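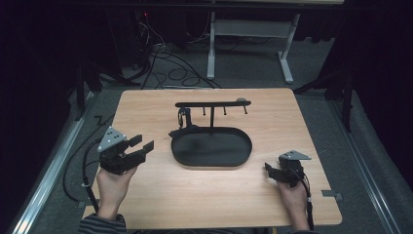
The procedure at the Baltadthorpe site was called the Mug Standard, revision 6, and it ran to 30 lines. Line one was to sit square to the board. Line two was to check both cables for strain. The mug did not appear until line nine.

A run consisted of taking the mug from the rack, or putting it on the rack, with a gripper in each hand. The target was 256 runs per shift. A run was accepted or rejected by software supplied by De Bruijn, which gave its verdict as a code. Code 4 meant the path had been too jerky. Code 7 meant the operator had paused for longer than the limit. There was a code 11, for which the manual had no entry.

Before Rulta bought the building, the same staff had packed crockery there by hand. The packing line had paid by the crate, and the rate for a good packer was 100 crates. Speed had been the skill. Under the new contract the hourly rate was fixed and slightly higher, and speed was a fault. The arms at the Flisier warehouse would learn from the accepted runs, and they would learn haste as readily as anything else.

The operator at station two had packed for eleven years. In her first week her rejection rate was the highest on the floor, nearly all of it code 4. She had a habit of turning the wrist over as the handle cleared the peg, a small flick that had saved her a fraction of a second per cup on the old line. With the gripper it produced a spike on the chart. The supervisor printed the chart and fixed it to the partition.

She removed the flick by stages. She practised at home with kitchen tongs and a cup on a hook. By the third week her curve was smooth and her rejections had dropped below the floor average. At about this time she found that she had begun to lift her own kettle in the same manner: approach, close, hold, raise. Her daughter asked whether her arm was hurting.

In September the supervisor announced that the Flisier arms had been switched on and that operators could visit in pairs. The trip took an hour by minibus. The arms stood in two rows behind a mesh fence and unloaded cups from racks into trays. The visitors were given ear defenders and a leaflet.

She watched the nearest arm for several minutes. It approached, closed, held and raised. As the handle cleared the peg, the wrist turned over, quickly, and came back.

She asked the guide which data the arms had been trained on. All of it, he said. Rejected runs were kept as well, at a lower weight. If something in them saved time, it tended to come through.

She wrote the date of her first shift on the back of the leaflet and put it in her coat.

The next morning she sat square to the board and checked both cables for strain. She opened the grippers fully and brought one of them down to the wood for the zero reading.

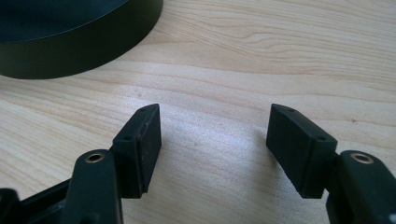 Did they say what happens to us once the arms have it all, asked the operator at station three.

She said they had not. The minibus driver had heard that the next object would be a jug, with a lid, and that the contract for it was not yet signed.

The zero reading came up green. She logged it, entered her station number and waited for the tone. On the first run of the day she let the wrist turn over. The screen showed code 4. She cleared it and began the second.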